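My wagon has 2 owners' manuals in the glove box, and neither of them tells you how to get the third pedal's worth of fun out of it, so I've been figuring that out by myself. If you're new around my corner of the internet: I drive an old all-wheel-drive wagon, I bought it with more miles than sense, and back in May I finally did the suspension. New struts, new springs, new top mounts, the whole works. I promised I'd write it up once I had some real driving on it, and I've now got 3,000 miles, so I'm out of excuses.

First, the before. The car had gotten floaty. You'd go over one of those long dips on the Jindthorpe road and the nose would come up, go down, come up again, and then sort of think about it for a while. I'd gotten so used to it that I steered around it without noticing, until my friend Mieke Vandenberghe borrowed the car to move a dresser and handed me back the keys with the words "is it supposed to do that?" No, Mieke. It is not.

So I started shopping. I wanted something a little firmer than stock but not one of those kits that turns a family car into a shopping cart. I went back and forth between the Zemden touring struts and a set of Bidau coilovers that a guy on the owners' forum was selling with hardly any use on them. The Bidaus were tempting! Adjustable height, adjustable damping, nice blue paint. But I know myself. I would have spent every evening in the driveway turning knobs, and I'd have ended up right back in the middle of the range. Zemden struts it was, with Desmet springs that drop the car 10 millimeters. You can barely see it. I can see it, because I paid for it.

Most of the research happened late at night, with a dozen forum threads open and my coffee going cold.

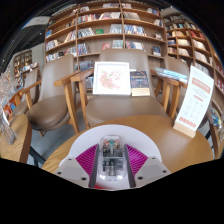
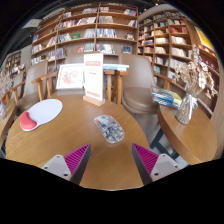
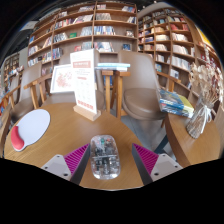
The forum threads all agreed on one thing, which was to do the top mounts at the same time, and I'm so glad I listened. One of the old rubber ones came out in two pieces. It had been clunking over speed bumps all winter and I'd been blaming the jack in the trunk (sorry, jack).

I did the work at Refugio Ponce's place, where there's a flat concrete floor and a proper set of spring compressors. Please, please don't do this with the cheap threaded-rod kind if you can borrow better ones. Refugio made me stand off to the side every single time I cranked one down, and he checked my work before he let me near the top nut. The fronts took us all morning. The rears should have been easier, except that one lower bolt had rusted itself into the bushing and wanted to stay there forever. Penetrating oil, a breaker bar, more oil, lunch, a longer breaker bar. It let go with a bang that brought his dog out of the house.

A few notes if you have the same car. The big lower bolts on the front are 17 millimeter heads, at least on mine, and you want a good six-point socket on them. Mark the position of the camber bolts with a paint pen before you touch anything. Unclip the brake hose and the wheel speed sensor wire early, so you don't have the knuckle hanging off them when it drops. And leave the rear bushings a little loose until the car is back on its wheels, then torque them with the weight on. I forgot that last one on the left side and had to crawl back under.

Then get an alignment. I drove straight there with the steering wheel pointing at somebody's mailbox, and it was worth every penny to have it pointing forward again.

So how does it drive? Really well! The first few miles were disappointing, if I'm being fair about it. It felt stiff and kind of jittery over small stuff and I had a bad half hour wondering if I'd picked wrong. That went away after a couple of weeks, or I got used to it, take your pick. On the Jindthorpe road it now goes down into the dip, comes up once, and gets on with its day. There's still some body roll in the tighter corners, but it leans over and stays put, and you can feel the rear wheels helping you out of the turn in a way I don't remember from before.

The ride with a full load is where I notice it most. We had four people and camping gear in there last month and the back end wasn't dragging over every driveway lip. Mieke was in the passenger seat and fell asleep, and I'm taking that as a review.

Stuff I'm less happy about: there's a faint creak from the front right when I turn the wheel at parking speed on a cold morning. Refugio thinks the spring isn't quite seated in its perch. I think it's the sway bar link, the one part up there I didn't replace to save a little money. We have a bet going, loser buys the brake pads for the next job.

I'm ordering the links tonight. If it still creaks with those in, I'll pull that strut again and eat my words in the next post.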